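We use cookies to improve your experience on this site. By continuing to browse you agree to our use of cookies. Accept

Reading time: 7 min

Writing About Your Own Work: Notes for Week 3
Evening course in plain writing, Olero Adult Learning Center
Instructor: Inna Vasylenko

Welcome back, everybody, and thank you for the drafts you sent me over the holidays. I read every one of them at my kitchen table with a pot of tea, and I enjoyed them more than I can say in a handout. Several of you apologized in your cover notes for having "nothing interesting" to write about, and then went on to tell me about relining brakes, about teaching a nervous child to swim, about the smell of a print shop in the morning. Please stop apologizing! You have plenty to write about. What we need to work on is how to get it across to a reader who has never stood where you stand.

These notes cover what we talked about in class, plus a few things I forgot to say because we got carried away with the discussion about commas. (We will come back to commas. I promised Hnat, and I keep my promises.)

Who is reading?

I asked you at the start of class to picture one reader. Most of you pictured your boss, which is natural, but it tends to make the writing stiff. When we write for someone who already knows the work, we skip things. When we write for someone who has power over us, we puff things up. Put those together and you get a sentence like this one, which I am quoting with the kind permission of the person who wrote it:

"Responsibilities include ensuring that all outgoing consignments are processed in accordance with the relevant procedures."

After ten minutes of friendly questioning from the rest of the class, the same writer gave us this:

"I check every box before it goes on the truck. If the label and the list don't match, the box stays with me until I find out why."

I hope you can hear the difference when you read the two aloud. The second one has a person in it. It has a box and a truck and a small decision. It is also very nearly the same length, so please don't tell me that plain writing takes up too much room.

So, for this week, try a different reader. A cousin who lives far away, perhaps, or a neighbor you like but don't see much. Somebody bright, curious and a little bit patient, who has no idea what you do between breakfast and supper.

Start with a thing you do

A great many work descriptions begin with a title. "I am a senior associate at Melatico." Fine, but your cousin is none the wiser, and you have used up your first sentence. Titles mean a lot inside a company and very little outside it. I worked for years under a title that even my own mother never managed to repeat correctly, and she was proud of me!

Begin with an action and put the title in later, if you need it at all. "Most mornings I open the mail for 700 patients' families" gives me something to hold on to. So does "I mix paint." I would happily keep reading after "I mix paint."

Verbs are your friends here. Go through your draft with a pencil and circle each one. If you find that you have circled mostly "is," "was," "has" and "provides," go back and ask yourself what somebody's hands were doing. Were they lifting, sorting, stitching, typing, wiping down? You may find that the right verb was hiding inside a long noun all along. "Performed an inspection" has "inspected" inside it, and "inspected" may well have "looked at" inside that.

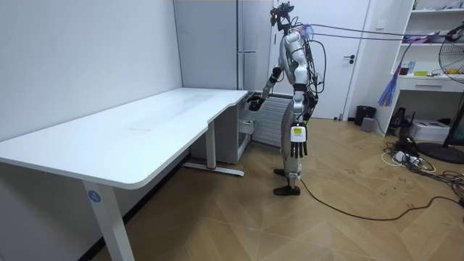
The same goes for the words we pick up from our workplaces without noticing. Every trade has them, and I am not asking you to throw them all out. Some are lovely. A baker in my class two winters ago wrote about "knocking back" the dough, and it would have been a crime to change it. The test is whether the reader can work the word out from what surrounds it. If so, leave it in and let it add a little flavor. If not, either explain it in a few ordinary words or find another way around.

Abbreviations are harder to forgive. One of the drafts had six different sets of capital letters on the first page, and I felt as if I had wandered into the wrong building. Spell them out the first time. If you only use the term once, you don't need the abbreviation at all.

The Sokdale letters

I read to you in class from a packet of letters that I found at a rummage sale in Sokdale, written by a woman who kept the books at a feed store. I have typed up a short piece of one for those of you who missed it:

"It rained all week so the farmers came in to stand by the stove and buy nothing. I did the November accounts with four wet coats hung over my chair. Mr. Hong at the end of the street sent over soup and I ate it on top of the ledger, and there is now a ring on the page for seed potatoes."

She never says that her job was dull, or busy, or friendly. She doesn't tell us that she was good at it, either. Still, I came away feeling that I knew that store, and I could have walked in and hung up my own coat. Notice how short her words are. Notice too that she trusts the soup to do some of the work for her.

One of you asked whether this kind of detail is suitable for a report or a job application. It's a fair question and I gave a rather muddled answer, so let me try again. In a report, you probably want fewer of these details, and you want each one to help the reader understand something. A ring on the ledger would not belong. "The shelves by the back door get damp, and we lose stock there every winter" certainly would. In an application, one well-chosen detail in the first paragraph can do a great deal of good. After that, get on with it.

Length, and what to cut

Over 30 percent of most first drafts can go. I have no science behind that number, only a long acquaintance with first drafts, my own included. The warm-up is usually the part to look at first. We clear our throats for a paragraph or so before we say anything, and the real beginning is sitting there in the middle of the page, waiting for us to notice it.

Hnat Stasiv, who some of you will remember from last year's course, brought me an essay on his apprenticeship that came to 2053 words. He was very attached to all of them. We read it together, and his real beginning was on page two, where he dropped a tray of screws on his first day and spent the lunch hour on his knees picking them out of the floorboards. He kept the screws and let the first page go. He did grumble - and I understood, as it was a handsome page - but the essay was much better for it, and he read it at our spring evening to a good deal of laughter.

A word of caution, though. Cutting can get to be a sport. If you trim and trim until nothing is left except bare statements, the writing turns chilly, and the reader feels hurried along. Leave in a "perhaps" if you truly mean perhaps. Leave in the aside that made you smile. I like a sentence that wanders a bit, as you have certainly gathered from these notes.

For next week

Please write one page about a single hour of your working day. Choose an ordinary hour. Use "I." Don't explain why the job matters, and don't mention your title until the second half of the page. If you are retired or between jobs, an hour from any job you have ever had will do very nicely, and so will an hour of housework or looking after someone.

Read it aloud once before you bring it in, to a person if you have one handy, and mark the places where you stumbled. Don't fix them yet. We are going to swap pages and look at those marks together in pairs.

Bring a pencil, too. The ones in the classroom are all stubs.

About the commas: the last part of class is set aside for them, and I will bring the cookies.

Inna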